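**Fluncombe 849 closed-back clog**, made for Skoleteo by the Pravedska workshop

I'm Noreen Durrani and I've been on my feet in operating rooms for most of my working life, so when I say I'm fussy about shoes, please believe me! The 849 is the clog I kept asking other companies to make. Wide at the toes, snug at the heel, and a sole that doesn't squeak every time you shift your weight (if you've ever stood through a long, quiet case in squeaky shoes, you know).

I wore my first pair for 300 hours before I let us put them on the site. They were stiff for the first couple of shifts, I won't lie. Then the footbed gave a little under the ball of my foot and I stopped thinking about them.

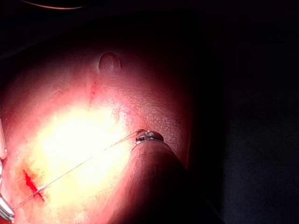 The heel is what most people write to me about. Our old clog had an open back with a strap, and the strap always ended up folded under somebody's foot. The 849 is closed all the way around, with a padded collar that sits below the ankle bone. You can still kick them off at the door without bending down, which at the end of a Saturday on call is all I care about.

I also wanted something I could clean without babying it. The upper wipes down with soap and warm water, and the footbed lifts out so you can wash it in the sink. Let it dry flat, away from the radiator. I cooked one of mine in April and it curled up like a potato chip.

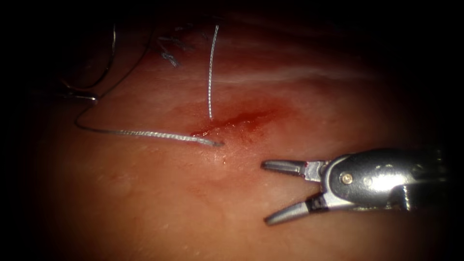
## Sizing and fit

They run a little long. If you're between sizes, go down, unless you wear thick compression socks, in which case stay put. High arches usually do fine with the standard footbed. For flat feet, ask for the Győri insert when you order, it's lower through the middle and costs the same.

- Heel height: 33 mm
- Widths: regular and wide
- Colors: navy, black, moss green
- Upper: coated leather
- Footbed: removable cork blend, replacements sold separately
- Sole: rubber, can't be resoled (sorry, I tried!)

## Who they're for

Scrub techs, nurses, surgeons, vet staff, and anybody else who stands in one spot for hours and then has to walk fast down a hallway. A few line cooks have picked them up too and seem happy. I wouldn't buy them for hiking or for driving a stick shift. 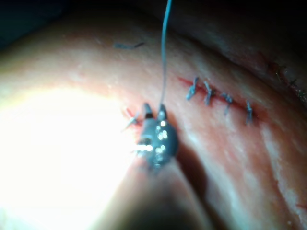
*The gripper tip at the wound line, under a strong light.*

## Returns

Try them on carpet first. You have 8 weeks to send them back, and the soles can show a bit of wear, I don't mind that. Put a note in the box telling me where they pinched, because I read those and the next batch gets changed if enough of you say the same thing. Replacement footbeds ship in a flat envelope and usually turn up before the shoes do.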